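Notebook, finishing shop — December, 7:40 a.m.

Coating adhesion on the Custbridge brackets, continued from the previous page.

Re-ran the cross-hatch test on the brackets that sat overnight. Three panels from the new Vunby primer lot, one retained panel from the old lot. Same blade, same tape, pulled at the same angle as last time. Old lot clean. New lot lifted at the edges of the cuts on two panels, and on the third a flake came off at a corner. Primer side of the flake is shiny, bare metal under it, so the failure is at the substrate and the topcoat is not involved.

Oven log checked. Setpoint 182 C, chart flat through the whole soak. Undercure is unlikely. Solvent rub on the primer gave no color on the cloth after the full count. 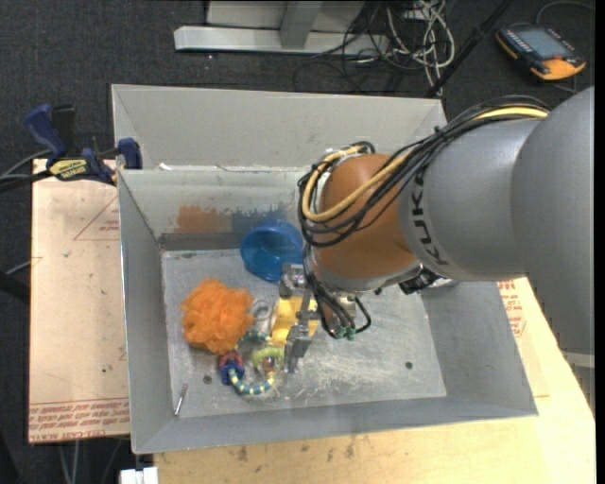
Remaining suspects are the rinse and the wait between rinse and primer. Paloma Delacroix pulled the line sheets and found that parts were held up to 5 hours before priming on the late shift. Procedure says 4. Not a large overrun, but the rinse tank was also due for a dump and the conductivity reading was left blank on that sheet. Can't separate the two from what we have.

Plan: wash a fresh set of blanks, split them between the old rinse and a new fill, prime half of each right away and hold the other half. Keep primer lot constant (new). One set on the old lot as control if there is enough left in the can — Strickland has the can.

Film build on all panels was within the sheet. Gauge was zeroed on bare stock first; the shim set from Bruketti is still out for calibration, so treat the build numbers as relative only.

Custbridge parts from the late shift stay on hold. Do not strip yet. Need the hatch results before deciding between strip and scuff.

To do: label the blanks before washing, ink comes off in the rinse. Order tape.

Recent entries
Hook wear and ground contact, small rack
Vunby primer, viscosity after thinning
Bruketti gauge, drift check
Orange peel on flat covers

Finishing shop notebook | Internal use | Back to top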